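Garkon Publishes Results of Fabric Gripper Comparison

ASSUNÇÃO, September 29, 2018 – Garkon, a maker of controllers for small robot arms, has published the results of a comparison of two finger designs for picking up clothing and other soft goods. The work was done together with Udel, which supplied the fingers, and it included 2,398 grasp attempts on 17 textile items.

Clothing remains a difficult material for automatic handling. A shirt has no fixed shape, and dark fabric gives the camera very little contrast inside its own outline. For this reason the test team chose to place the items on a white surface and to use a small camera near the gripper, which looks at the fingers and the fabric together.

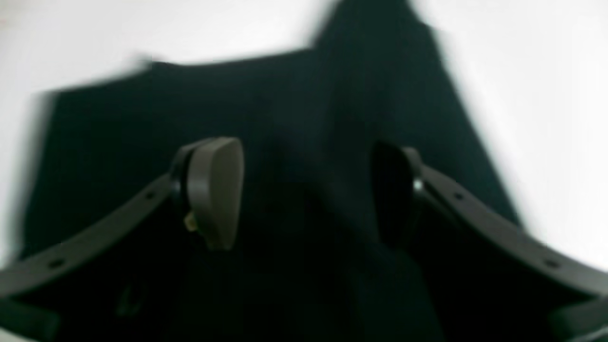

Both finger designs were tested on the same arm and with the same controller settings. The first has a stiff tip and closes in a straight line. The second has a curved body, and it gives way a little when it meets the table. Each item was attempted from 5 starting heights, and the operator did not correct the position by hand.

"We wanted a comparison that a small laundry or a sorting center can understand," said Esther Kariuki, test manager at Garkon. "The curved fingers were better with thin fabric. With heavy knits the difference was small, and we say this openly in the report."

The team also studied what happens when items of different fabrics are close to each other. In such cases the gripper may take more than one piece, and the controller must decide whether to release or to continue. Jaxon Nguyen of Udel said that these grasps were the most useful part of the work – they showed where the force limit had been set too high. 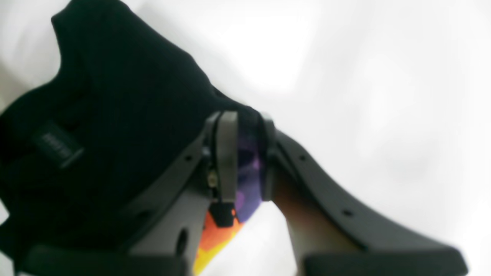 Next Steps and Availability

The full report, with the controller settings, can be requested from Garkon without charge. A second round of tests will start in October at the Stustley site, with new fingertip pads from Udel and a faster camera.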